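Notebook – cricket stats bench, May 12, 2024

Started on the old Prota scorecards again, the ones Tamsin Haddad typed up in November. There are 459 innings in the file and I wanted every score of 100 or more, which sounds like ten minutes' work!
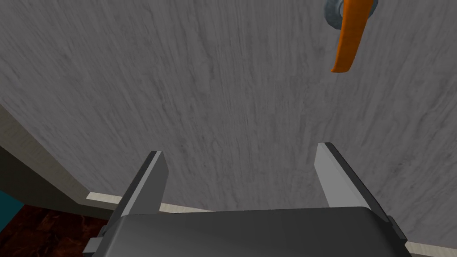
Orange lever handle, grey panel.

First snag: Guda and Zamora both had an opener down as "T. Julteo" (cousins, I think), so my search merged them into one very busy batter. Split them by club and the hundreds dropped to 19. Much more believable.

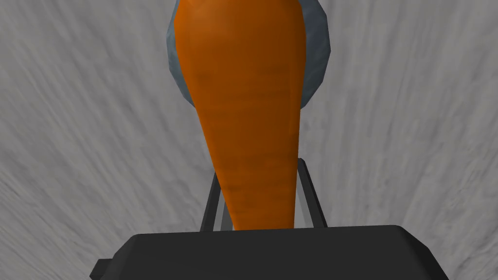

Carrot, with the gripper below.

Then the not-outs. Half the cards use a star and half use "n.o.", and I'd only looked for the star – so the averages were rubbish all morning. Fixed now, I hope.

To do next:

- Check the 11 cards with no bowling figures against the paper book.
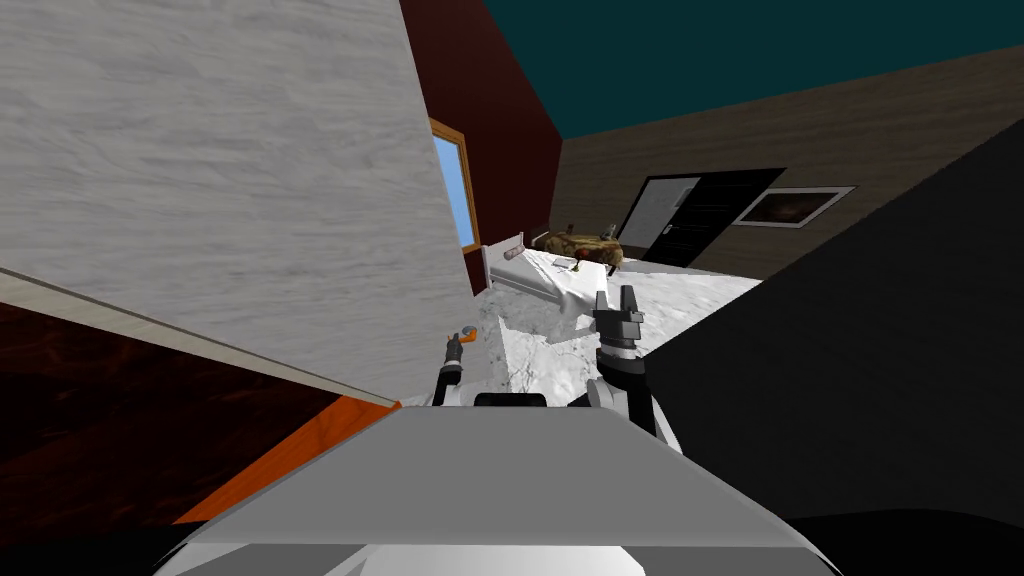
- Ask Tamsin if the abandoned Zamora match counts. I say yes, the runs were scored!

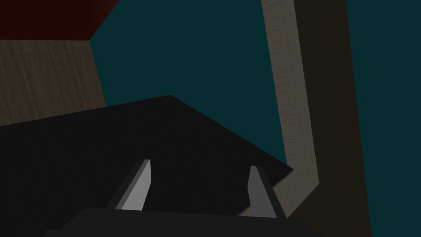 Gripper fingers and the big black flat thing.

- Re-run the partnerships table once she's answered. Last pair stands look too high to me.

Last updated by the stats bench after tea
Back to top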